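Bench stock, boxes and tape: Farah Chong on packing small parts

Farah Chong runs the packing bench at Leite, a workshop that makes up small orders of hardware for repair shops. We spoke on July 19, 2018, while she was between two orders, and kept mostly to consumables: tape, cartons, ties, glue, and where each of them goes when the bench is cleared.

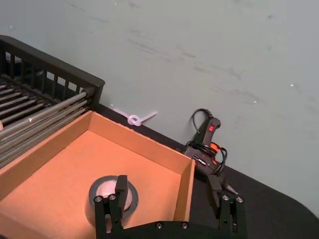
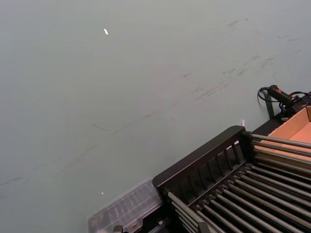
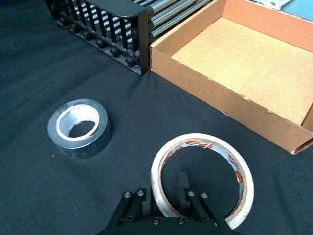 The bench at Leite. A black rack with rods is visible in all three views; the first and third also show an open cardboard box and tape.

Chong keeps two kinds of tape within reach. Duct tape closes cartons that carry metal. Masking tape is for labels and for holding a bundle together while it is being weighed. "They get mixed up when people are in a hurry," she said. "Masking tape on a heavy carton will lift at the corners. Duct tape on a label takes the face off the card."

Rolls are stored flat. She has tried a spindle, and gave it up when the edges of the wider rolls began to pick up grit. "Flat and inside a box. If I need the bench, I move the box and the tape goes with it."

Cable ties are the second method. A tie is looped loosely first, slid along to the middle of the bundle and then pulled down. Chong does not cut the tail until the carton is ready to close. "Leave it long and you can still see which ones you have checked."

The hot glue gun is used on inner dividers only. It stays on the bench with its cord wrapped, and goes away last. She uses Ovon sticks, having found that the previous brand went brittle in a cold store.

Rods are the awkward item. They are kept in a black slatted rack, all lying one way, and are packed from there into a carton. The stock list showed 1285 lengths at the last October check, with 22 set aside as bent. "I roll each one on the bench before it goes in. If it wobbles, it comes out. The rack keeps them off the surface, so they do not mark it or each other."

The surface itself has been discussed more than once. A Fuvham mat was on trial over the winter. Chong found it too soft under a knife — the blade followed the old cuts — and sent it back.

Asked what she would change, she named the cartons. The present size comes flat in packs of 105 and is slightly short for the longer orders. Prostness has quoted for a longer one. "I would take it tomorrow. At the moment I am building the end up with card, and that is ten minutes gone on every order."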